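Buscar en los apuntes Buscar Búsqueda avanzada

Puesta a punto y mantenimiento del manipulador de dos brazos Cattaneo

18 jul 2022
Por la asignatura de Mantenimiento de Sistemas Robotizados, Instituto Unbridge

Estos apuntes cubren la puesta en marcha, la revisión periódica y el cambio de dedos del manipulador del laboratorio Wosberg. Sustituyen a la hoja del curso anterior, que describía las pinzas antiguas y no incluía el modelo en simulación. La parte de programación se da en la otra asignatura y aquí solo se menciona cuando afecta al ajuste.

El equipo

La máquina tiene un cuerpo central y dos brazos, cada uno con una pinza de dos dedos en la muñeca. El armario de control va aparte. El modelo cinemático de los brazos está cargado en Tolis, el entorno de simulación que se usa en todas las prácticas, con una sala doméstica como escenario de trabajo. Los parámetros que se ajustan en Tolis (límites de articulación, desfase de cada pinza, posición de las cámaras) se guardan en un fichero de configuración que después lee el armario. Si se cambia algo en la máquina y no en el fichero, el modelo deja de servir para comprobar trayectorias.

Hay un fichero por brazo y otro común. El del brazo izquierdo y el del derecho no son intercambiables aunque los brazos lo parezcan: el signo de los desfases de la muñeca está invertido. Copiar uno sobre otro es el error más frecuente en la primera práctica, y se nota porque la pinza gira hacia el lado contrario al que indica la consola.

Antes de dar tensión

Se empieza con el seccionador abierto y el candado puesto. La persona que pone el candado guarda la llave hasta que termina la intervención.

Comprobar que el mazo de cables de cada brazo tiene holgura en el codo y que no roza con el cuerpo. Comprobar las abrazaderas de la muñeca. Una abrazadera demasiado apretada aplasta la funda del cable del codificador y el fallo aparece semanas más tarde, de forma intermitente y siempre en la misma postura. Si la funda tiene una marca, se afloja la abrazadera, se desplaza el cable y se anota.

Mirar los conectores del armario. Los de señal llevan una pestaña que tiene que quedar enrasada. Los de potencia se cierran a rosca y se aprietan a mano, sin herramienta.

Retirar cualquier objeto de la zona de alcance de los dos brazos. La zona está marcada en el suelo del laboratorio y comprende también la parte posterior del cuerpo, por la que pasan los codos durante la búsqueda de referencias.

Búsqueda de referencias

Se referencia primero el brazo izquierdo y después el derecho, con el otro brazo recogido. La velocidad queda limitada por el armario mientras dura la operación. El pulsador de emergencia se lleva en la mano, no sobre la mesa.

Cada articulación se mueve hasta encontrar su marca y retrocede un poco. Cuando acaba la última, la consola muestra los valores leídos junto a los guardados. Se admite una diferencia de hasta 14 cuentas de codificador por articulación. Por encima de ese valor no se acepta la referencia: se repite una vez, y si la diferencia se mantiene se revisa el acoplamiento de esa articulación antes de seguir. No debe escribirse el valor nuevo sobre el antiguo para que desaparezca el aviso. En agosto se perdió así la referencia de una muñeca y hubo que volver a calibrar el brazo entero.

Si la máquina lleva varios días parada, la primera lectura del hombro suele salir desviada. Se mueve el brazo por todo su recorrido a velocidad reducida y se repite la búsqueda.

Ajuste de las pinzas

La pinza consta de la carcasa de la palma, el accionamiento y los dos dedos. Los dedos abren y cierran a la vez mediante un mecanismo común, de modo que un dedo no puede ajustarse sin tocar el otro.

Se abre la pinza del todo desde la consola y se mide la distancia entre las caras interiores en la punta, con calibre. Se cierra sobre el taco patrón, se lee la posición y se compara con la tabla de la puerta del armario. Después se cierra en vacío y se mira al trasluz: las caras tienen que tocarse en toda la longitud útil. Si solo se tocan en la punta, el dedo está mal asentado o hay suciedad en el alojamiento. Si solo se tocan en la base, la cara interior está gastada.

La corriente de cierre se ajusta en 593 mA para las dos pinzas. Con un valor más alto el accionamiento se calienta y la protección térmica corta a mitad de la práctica. Con un valor más bajo la pieza resbala en los giros de muñeca, sobre todo si es lisa.

Cambio de dedos

Los dedos se cambian cada 800 horas de funcionamiento o cuando la cara interior presente surcos que se noten con la uña. Se cambian siempre por parejas.

Llevar el brazo a la postura de servicio, abrir la pinza y cortar la tensión con candado. Soltar los tornillos de la base de cada dedo en cruz, media vuelta cada vez. Sacar el dedo tirando en la dirección del alojamiento, sin hacer palanca contra la palma, que es de pared delgada. Limpiar el alojamiento con un paño seco. No se usa disolvente en esta zona porque arrastra la grasa del mecanismo.

Montar los dedos nuevos, apuntar todos los tornillos a mano y apretar en cruz con la dinamométrica en el valor de la etiqueta. Quitar el candado, dar tensión y repetir el ajuste de apertura completo. El desfase que se obtiene se escribe en el fichero del brazo y se vuelve a cargar en Tolis. Sin este paso, la pinza simulada y la real se detienen a distinta altura sobre una superficie.

Los dedos retirados se guardan con etiqueta de fecha y brazo. No se tiran hasta que lo indique el responsable de la práctica.

Revisión periódica

Cada 200 horas: limpieza exterior, reapriete de las abrazaderas, comprobación de la holgura de muñeca a mano y con el brazo frenado, prueba del pulsador de emergencia desde la consola y desde el puesto. La holgura de muñeca se busca sujetando la pinza por la carcasa, nunca por los dedos.

Con el cambio de dedos: engrase del mecanismo de la pinza, revisión de los ventiladores del armario y copia de los tres ficheros de configuración. El filtro del ventilador se sopla de dentro afuera.

La grasa es la del tubo que está en el armario de consumibles. Se aplica en capa fina y se retira el sobrante después de abrir y cerrar la pinza varias veces. El exceso acaba en las caras interiores.

Comprobación en el modelo

Después de cualquier intervención se carga la configuración en Tolis y se llevan los dos brazos a la postura adelantada. Se comprueba que ninguna articulación aparezca fuera de límites, que las pinzas respondan a la orden de apertura en el lado correcto y que el modelo no detecte contacto con el mobiliario. La comprobación se hace primero con un brazo y luego con los dos. Un contacto falso con la mesa casi siempre se debe a un desfase de pinza sin actualizar.

También se revisa la orientación de cada cámara. Si se ha desmontado un soporte, la inclinación se corrige en el fichero común y se vuelve a cargar.

Los dos brazos adelantados en la sala simulada, entre el mueble del televisor y la mesa:
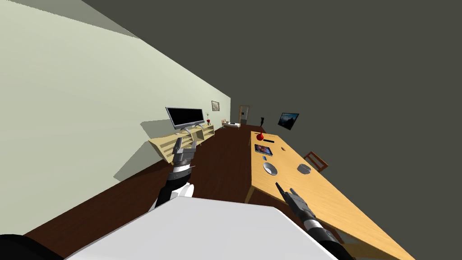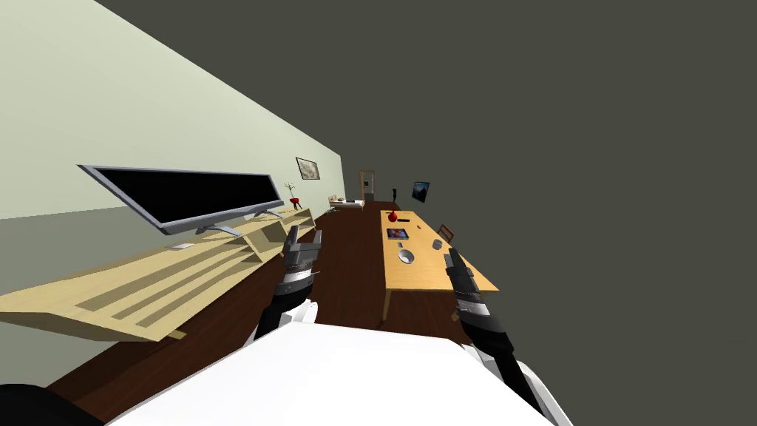 Pinza abierta y sin pieza:

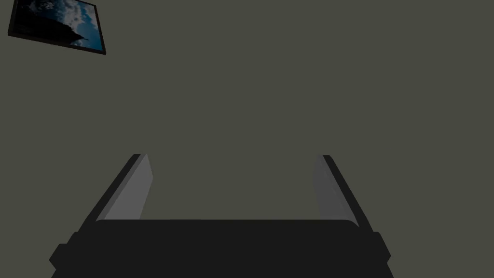 ¿Hay que repetir la búsqueda de referencias después de cambiar los dedos?

La búsqueda de referencias no se repite si solo se han cambiado los dedos, porque los codificadores de las articulaciones no se han tocado. Basta con ajustar la apertura y actualizar el desfase de la pinza en el fichero de ese brazo. Cuando se ha soltado la muñeca o se ha desconectado un cable de codificador, se referencia el brazo completo antes de cargar la configuración.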